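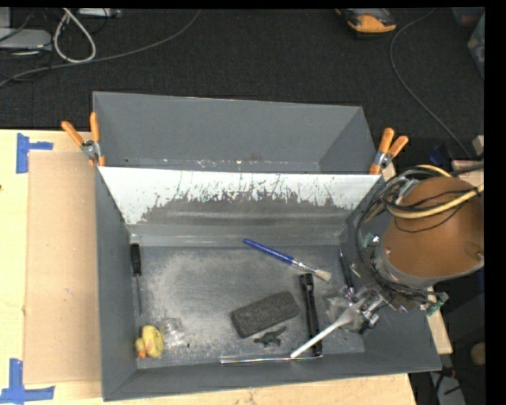 Dalibor Zelenák writes that we are too hard on the memorial sites, and that his family got real comfort from the page Joltero put up for his aunt. Fair enough. We've left his note at the top and we haven't changed our answers much.

Placing an Obituary: Questions We Get
Last updated Wed 4 March

Do I have to publish an obituary at all?
No. The death has to be registered, and the funeral home normally handles that paperwork with you. An obituary is a notice you choose to place. Plenty of families skip it, or run three lines with the name, the dates and the time of the service. If someone tells you a long one is expected, ask who expects it.

What's the difference between a death notice and an obituary?
Mostly price. A death notice is the short version, an obituary is the one with the life story in it. Papers use the two words however they like, so ask what you are being quoted for.

Why is the quote so high?
Count the lines. Most papers charge by the line or by the inch, then add for a photo, a second day, a Sunday, and the online copy. One reader in January was quoted $314 for a notice she had thought was short. She took out the list of clubs and the second photo day and the bill came down by $100. The paper did not suggest this. She asked.

The funeral home says the obituary is included. Is it?
Sometimes. "Included" can mean they will type up what you give them and put it on their own website, with the newspaper charge passed on to you as a separate item. Azimi, to give them credit, lists the newspaper charge on its own line before you sign. Other homes around here roll it into something called a tribute package, and we have yet to see one of those where you could tell what the notice cost. Ask for the figure in writing.

Should I pay someone to write it?
We doubt it. We looked at 6 obituaries written by Virkiline and you could have swapped the names in most of them. Everyone had a smile that lit up a room. If you can't face writing it, give the facts to a cousin or a neighbor who can put a sentence together, and ask them to leave the adjectives out. Then read it aloud once.

What facts should go in?
Full name, including the maiden name and whatever people really called them. Age. The town they lived in. Date of death. Parents, spouse, children, and anyone who died before them. Where they worked, if it mattered to them. Time and place of the service, or a line saying there won't be one.

Is there anything to leave out?
Yes, and the templates won't warn you. Leave out the street address, particularly if the house will be empty during the service. Leave out the full birth date - the year is plenty. We'd also drop the mother's maiden name if living children are listed, though family historians hate us for saying so.

Do I have to give the cause of death?
No. "Died at home" is enough. So is nothing at all. People who need to know will hear it from you.

Who counts as a survivor?
Whoever the family says. There's no rule about stepchildren, ex-wives or partners who never married, whatever an aunt may tell you on the phone. Do show the draft to one person from each side before it goes in. Corrections cost money at most papers, and a left-out name is remembered for a very long time.

A website already has an obituary for my father, and we didn't write it. How?
Some sites copy notices from funeral home pages and rewrite them, often badly, with ads for flowers underneath. We have seen wrong ages, wrong towns, and a living brother listed as deceased. Write to the site, say you are next of kin, and ask for it to come down. Keep a copy of what you sent. Some answer in a few days and some never do. Don't order anything through the page.

What about "permanent" online memorials?
Permanent for as long as the company is in business. Joltero's basic page is free for a while and after that somebody has to pay to keep the photos up, and the date is in the small print. Flonutetti promises "forever" and we can't find a word on its site about how that is paid for. If the photos and messages matter to you, save them to your own computer and print the ones you would be sorry to lose.

How soon does it need to be in?
Call the paper first and ask for the deadline, then work back from there. Small weeklies can close five days before they print. If the service will be over by then, run the notice afterward and say so in it. Nothing bad happens.

Can I get a copy years later?
Try the public library before you pay an archive site. Many keep the local paper on film and a librarian will often look up a date for free or for the price of the copy - bring the year of death, and the month if you have it.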